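## Winter swap moves to the Marthorpe Street hall

The November clothing and household swap will be held at the Marthorpe Street hall this year. The roof work at the Prurnell building is running behind, and the owners can't say when the ground floor will reopen. Doors open at 10 on Saturday and we have to be out by 3.

The rules are the same as last time. Bring up to 15 items, clean and in working order. You get one ticket for each item and each ticket is good for one thing from the tables. Coats and boots count as two. Kids' clothes are free to anyone and don't need a ticket.

A few people asked whether they could drop things off early. Farzana Sivakumar will be at the hall on Friday from 4 until 6:30, and she can take bags at the side door on Panicker Lane. Please put your name and the number of items on the outside of each bag. We had 100 bags last winter and sorting the ones without names took most of the morning.

We are short on men's coats, sheets for twin beds, and cooking pots. We have plenty of mugs. We can't take mattresses, car seats, opened cosmetics, or anything with a recalled part. If you aren't sure about an electrical item, bring the cord and we will plug it in at the desk.

Larger pieces need to be arranged ahead of time. Call or stop by the office on Tresine Avenue and leave a note with the measurements. Cabinets and storage units should be emptied before they come in, with the drawers taped shut for the ride.

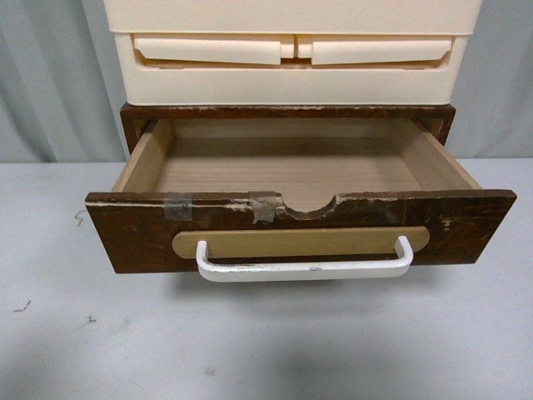

Parking behind the hall is limited to 4 cars, so use the street if you can. The number 15 bus stops across from the front entrance. The ramp is on the left side of the building, and the inside door at the top of it sticks, so push hard near the handle.

Anything left on the tables at 3 goes to the church thrift store the same afternoon. Unused tickets can be saved for the spring swap. We still need two people with a truck for that last run, so leave your number at the office if you can do it.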